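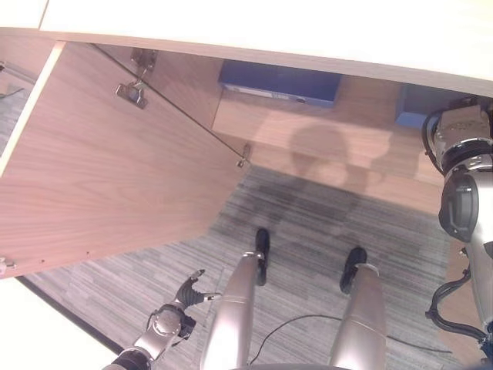
PRESS RELEASE
Dillenitz, 1999-12-12

Coast path between Dillenitz and Hollberg will open for walkers in July

The Dillenitz Tourist Office is pleased to announce that the coast path from Dillenitz harbour to the village of Hollberg will be open again for its full length next July. The path is over 14 kilometres long and follows the outer side of the peninsula, with the open sea on one hand and the salt meadows on the other. The middle part, between the old ferry landing and the Fallon dunes, has been closed to the public after the dune edge moved inland and took the former track with it.

The new track runs a little further from the beach and crosses the wet ground on a raised footway. Walkers will pass the Hollberg light, which was first lit in 1754 and is still the best known sight of this coast. The tower itself can be visited in the afternoons, but the upper gallery stays closed when there is strong wind.

"Many guests have asked us when they can walk to Hollberg again without making the detour by the main road," says Ida Hellwig, head of the Tourist Office. "We are very glad to give them now a clear answer. The view from the Fallon dunes over the bay is something which one does not easily forget, especially at low tide, when the sandbanks come out and the seals are lying there."

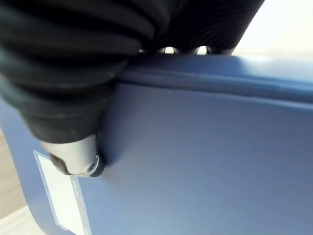
Ridged black rubber above a blue object.

The whole walk takes between four and five hours at a quiet pace. For those who do not wish to walk so far, there will be a bus which stops at the ferry landing and at the car park behind the dunes. The bus will go 9 times a day during the summer timetable, and dogs on a lead travel free of charge. Bicycles cannot be taken on the bus and are also not allowed on the raised footway.

Guided walks will be offered by Abbasi Coastal Walks, a small company from Hollberg. The programme has 19 dates, among them two evening walks and one walk for families with small children. Noman Chaudhry, who leads most of the tours, recommends to bring strong shoes and a jacket also in summer, as the wind on the outer side can be cold even when it is warm in the harbour.

Visitors are kindly asked to stay on the marked track between the ferry landing and the dunes. Terns and plovers breed on the shingle there, and the eggs are very hard to see. 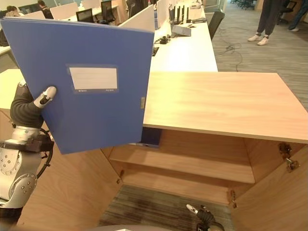 Blue file box in front of an open light wood cabinet.

A new walking map, drawn by Roel Maes, will be sold at the Tourist Office and in the shop beside the Hollberg light. It shows the path, the bus stops, the drinking water points and the places where the beach can be reached safely at high tide. The text is printed in English, German and Dutch.

Bookings for the guided walks are taken by post or by telephone from the spring. Groups should write early, and please mention the number of persons and the language they prefer.

For further information and for interviews, the press may contact Hina Rana at the Dillenitz Tourist Office, Harbour Square, Dillenitz. Questions about the bus timetable are answered by Wajid Khattak at the same address.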